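Ikitz Gloves - Frequently Asked Questions
Sizes, washing, returns and repairs for our work and garden gloves
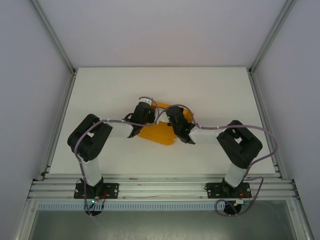

Fuentealba wrote to us in May that her garden gloves were tight on the first day, and asked if she should change them for a bigger pair. In most cases we say wait. The cotton lining opens a little after some days of use. If the fingertips still press after one week, please ask for an exchange.

How do I choose my size?
Measure around your hand, under the knuckles and without the thumb. Compare the number with the table on the product page. If you are between two sizes, take the bigger one for garden work and the smaller one for fine work.

Can I wash them in the machine?
The Zutico model yes, cold and with no softener. The Drivel model has a leather palm and must be cleaned by hand with a damp cloth.

How do I dry them?
Hang them from the cuff, in the shade. Do not put them on a radiator - the coating becomes hard and can break.

Can I buy only one glove?
Yes. Many people lose the left or the right one. A single glove costs half of the pair, plus shipping.

How long do I have to return a pair?
You have 77 days from delivery, if the gloves were not used outdoors.

Do you repair seams?
We repair each pair up to 3 times. You pay only for sending it to us.

Are they good against chemicals?
No. They are for soil, wood and light building work. For bleach or paint remover please use gloves made for that purpose.

Last change of this page: 2026-05-08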